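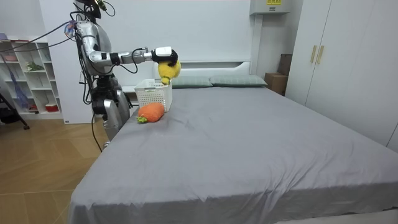
October 11, 2023

Fraction 18 of 32 today, so I'm over halfway! I celebrated with a custard slice in the hospital café, which has been renamed Zotus for some reason and now charges extra for a lid on your tea.

The machine was running late again. They've two on our corridor, Prenda and Jillia (the staff named them, there are little signs on the doors), and I'm a Prenda patient, except that Prenda was having her service this morning so they squeezed a few of us in next door. I didn't like it much. Same bed, same cold headrest, same green lights sliding over the ceiling, but the radio was on a different station and I couldn't settle. Silly, really. You get fond of a room.

They took the scan first, then that long wait while they check it against the planning one, then the beam itself, which I never feel. I had drunk my water too early and spent the whole time thinking about the loo — I'll go back to drinking it in the car park from tomorrow.

Saw the physicist in the corridor afterwards and asked her what the service involves. She said they measure the output and check that the beam goes where the screen says it goes, and then they do it all over again. She seemed pleased to be asked. I said I'd thought physicists did stars. 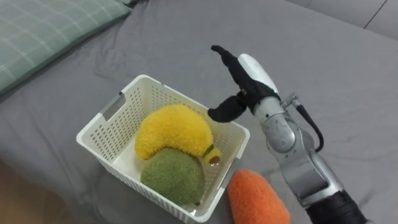

Orange plush carrot, white basket, green checked pillow.

Skin is pink but not sore. Tired by four, slept till six, woke up cross. Toast and an egg for tea. I finished the Lévesque book in the bath and thought the ending was a swizz after 196 pages of fog and staring out of windows.

Bus home took the long way round because of the roadworks by the bridge. If the dates hold I'll be done well before Christmas, and the check-up scan is down for February. Must ring about the parking permit in the morning, and buy more of the plain cream.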